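# Sim kitchen: what has to be signed off before a policy goes on the real arm?

posted by **flinthorpe_lurker**

Short version. We do countertop pick and place, trained in sim, and the safety person wants a written rule for when a policy can move to hardware. We don't have one. Kitchen sim, first the room and then two of the surfaces: 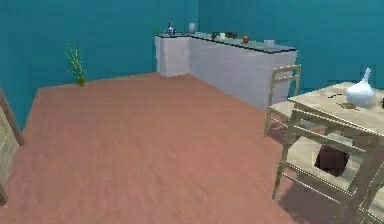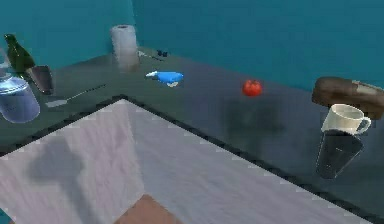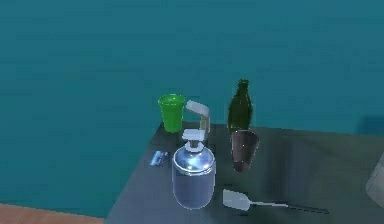

Right now our whole "standard" is one line in the Prerico wiki: 4,000 episodes, then try it. No split by object, no split by layout, no record of what failed. I think that's bad practice but can't say what the good version looks like. Stuff like the dark green bottle with the brown tumbler right in front of it is where I'd expect trouble, and a single success number hides all that. Also the clear lower half of the pump bottle, does anybody score see-through things separately? And is there an actual standard I'm suposed to cite or do people write their own? Need something on paper by April.

---

**rirnach_ops**

Two different things, don't mix them up.

1. Safety of the cell. Arm, gripper, speed, who can reach in. That's ISO 10218 plus a risk assessment of your real setup. Sim results don't count as a safeguard, however good. The e-stop and the speed limit have to work with the worst policy you could load.
2. Whether the policy is any good. No standard that I know of tells you the number. You write your own, and write it *before* the run. Moving the bar after you see results is the most common sin here.

What we do, copy whatever:

- Freeze the test layouts. 700 for us, never used in training, seeds checked in.
- Report per object group. Clear or shiny, thin and flat, tall, stacked or touching. Your spatula lying flat on the counter is its own group imo, lots of grippers just scrape at those.
- Log every contact with something that wasn't the target. A grab that clips the neighbor is a fail even if the pick worked.
- Same policy file in sim and on hardware. Hash it. Write the hash on the form.
- First hardware session is 20 picks at reduced speed, one person on the stop button and doing nothing else.
- No real glass until the plastic stand-ins pass. In your case that means the green bottle waits.

The form is one page. If it's longer people skip it.

---

**sutanto_bench**

just do more randomization. lighting, textures, table height. your wall is the same teal in all three, so is the lighting going to be that kind too in the real lab? doubt it. we swapped wall colors and it got way better, didnt write anything down though

---

**cellguard18**

Agree with rirnach mostly. Adding:

Get version numbers on the form. Sim build, object set, camera settings, gripper firmware. We had a pass from an old build get reused for a new one and found out when the arm went for a mug at the wrong height. Nothing broke. Still had to redo 18 sign-offs.

Also decide who can say no. One name, and not the person who trained it. Put an expiry on the sign-off too; any change to the gripper or the camera mount voids it, back to the frozen set.

On clear objects: yes, separate row. Depth cameras do badly on clear plastic and glass and sim depth is usually too clean, so your sim number for that row will look better than it should. We add dropout to the depth image for those and mark the row "hardware only" for pass/fail.

Randomization is fine but it's training, it isn't an acceptance rule. Keep the test set alone.

---

**flinthorpe_lurker**

Thanks, taking the one page form and the contact log. Will fight about the "one name" thing internally. Any chance somebody can post thier blank form, minus company stuff?

*Last edited Dec 29, 2024*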